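4. Colocación y cuidado del tablero

Este apartado corresponde a las mesas Midimura de tablero claro. El montaje de las patas y del bastidor se explica en el apartado 3. No coloque el tablero hasta que los cuatro tornillos de cada pata estén apretados.

4.1 Antes de empezar

Deje el tablero en posición horizontal, dentro de su embalaje abierto, en la habitación donde se va a usar. El tiempo de reposo es de 7 horas como mínimo. La humedad relativa de la habitación no debe superar el 70 %.

Necesitará:
Llave hexagonal suministrada
Paño de algodón limpio, sin costuras
Aceite de mantenimiento Trirby incoloro
Lija de grano fino (solo para reparaciones)
Manta o cartón grueso para proteger el suelo

PRECAUCIÓN: El tablero debe levantarse entre dos personas. Sujételo siempre por los lados largos, nunca por las esquinas.

4.2 Colocación sobre el bastidor

1. Extienda la manta en el suelo y apoye sobre ella el tablero con la cara vista hacia abajo.
2. Compruebe que los casquillos roscados de la cara inferior están limpios. Retire el serrín con un pincel seco.
3. Coloque el bastidor sobre el tablero y haga coincidir las ranuras con los casquillos.
4. Introduzca los tornillos a mano, sin apretar. Empiece por una esquina y siga por la opuesta.
5. Apriete todos los tornillos con la llave hexagonal hasta notar resistencia. Afloje después cada uno un cuarto de vuelta.
6. Dé la vuelta a la mesa entre dos personas y déjela sobre las patas. No la arrastre.

Nota: Las ranuras del bastidor son alargadas para que la madera pueda dilatarse y contraerse. Un tornillo apretado al máximo puede provocar grietas en la cara inferior.

4.3 Revisión de la superficie

Haga la revisión con luz natural, antes de aplicar el aceite. Mire el tablero desde arriba y después en sentido rasante. La veta y el tono varían de una pieza a otra y no se consideran defecto. Tampoco lo son las vetas onduladas ni los cambios suaves de color entre el beige, el rosado y el amarillento. 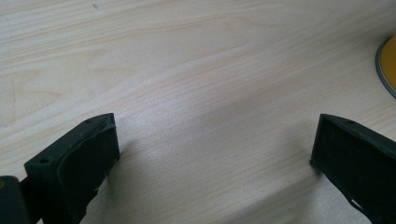
Fig. 4. Tablero claro con veta ondulada. Cerca del borde superior de la figura, una pequeña mancha oscura.

Si encuentra un punto oscuro, proceda así:

1. Pase el paño seco en el sentido de la veta. Si el punto se desprende, se trataba de suciedad y no hay que hacer nada más.
2. Si sigue ahí, humedezca una esquina del paño con agua, escúrrala bien y frote sin presionar. Seque enseguida.
3. Si no desaparece, pase la uña por encima. Cuando no se nota relieve ni hueco, suele ser una marca propia de la madera y puede aceitarse con normalidad.
4. Si se nota un hueco o una astilla, lije solo esa zona, en el sentido de la veta, y retire el polvo.

Nota: Bajo una luz intensa la veta se aprecia menos y la madera parece más lisa y pálida. Cambie de posición o baje la persiana antes de decidir si una zona está desgastada.

PRECAUCIÓN: No lije en círculos ni en sentido transversal. Las rayas quedan visibles después de aceitar.

4.4 Primera aplicación de aceite

1. Agite el envase y vierta una pequeña cantidad en el paño. No vierta el aceite directamente sobre la madera.
2. Extiéndalo en pasadas largas, de un extremo a otro, siguiendo la veta.
3. Espere quince minutos y retire el sobrante con otro paño. La superficie no debe quedar pegajosa.
4. Deje secar una noche sin poner nada encima.
5. Repita la operación al día siguiente. Los cantos y las esquinas suelen admitir una tercera mano.

ADVERTENCIA: Los paños impregnados de aceite pueden inflamarse por sí solos. Sumérjalos en agua y extiéndalos al aire libre hasta que estén secos antes de tirarlos.

4.5 Uso diario

Limpie el tablero con un paño ligeramente húmedo y séquelo a continuación. No use lejía, amoniaco, estropajos ni productos con cera. Ponga un salvamanteles debajo de cualquier recipiente caliente. Los fieltros adhesivos Eshun (referencia 386) pueden pegarse a la base de lámparas, bandejas y otros objetos pesados.

Evite dejar un mismo objeto en el mismo lugar durante las primeras semanas. La madera clara cambia de tono con la luz y la zona cubierta tardará más en igualarse.

Aplique una mano de aceite cuando una gota de agua deje de formar perla sobre la superficie. En una mesa de comedor de uso corriente basta con hacerlo dos veces al año; octubre es buen momento, antes de encender la calefacción.

4.6 Piezas de recambio

El juego de tornillos y casquillos para el tablero se pide con la referencia 2939. Indique en el pedido el número de serie, que figura en la etiqueta pegada en la cara interior del bastidor. Los tableros sueltos se sirven sin aceitar y deben prepararse como se indica en 4.3 y 4.4.

Covness. Manual de montaje y mantenimiento, serie Midimura. Revisión: 2022-10-19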